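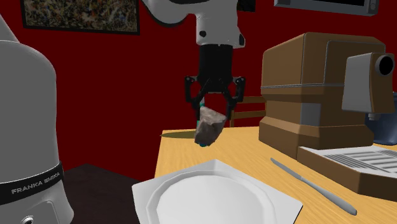 **Opening (slow down, you always rush this bit)**

Hi everyone, and thank you for having me at the Dillarville film club! Tonight is all about wrap parties, and why I think the music played at them can tell you so much about a movie.

Ask who has seen *Grikness*. Wait for hands. If it's most of the room, skip the plot and go straight to the train station song.

**The *Grikness* story**

- Filmed over 43 days, mostly at night, mostly outdoors
- The cast had one song they played in the makeup trailer every single evening
- At the wrap party the band played it and the whole crew sang, drivers and all
- The director heard that and put it over the end credits (I get goosebumps every time!)

PLAY CLIP 1. Let it run right through to the last chord, please, even if it feels long.

**Then *Sulance***

Completely different mood. A streaming series, 2 seasons, 238 people on the crew list by the finale. The party was in May, in a parking lot behind the studio, with paper lanterns and a dance floor that sloped. The lead actor came straight from his last scene with his stage makeup still on and danced until the generator quit.

Mention the outtakes here. The blooper with the umbrella always gets a laugh, so don't talk over it.

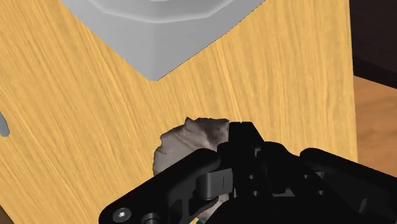
*Tabletop in pale wood, gray shape at the top.*

**Bringing it home: *Dogar***

This is the one I love most. Tiny budget, no party planned at all. The sound crew brought speakers, somebody's aunt made rice for 30, and the composer tried out the main theme live for the first time. You can hear people clapping along on the soundtrack album, track one, left channel.

PLAY CLIP 2 (check volume, it's louder than the first).

**Questions**

Likely ones: where to stream *Dogar* (the club has the disc), whether *Sulance* is coming back (no word yet), favorite end-credits song (pick one this time!).

Remind them the lending shelf is open until the lights go off. Leave the *Grikness* theme playing while people get their coats.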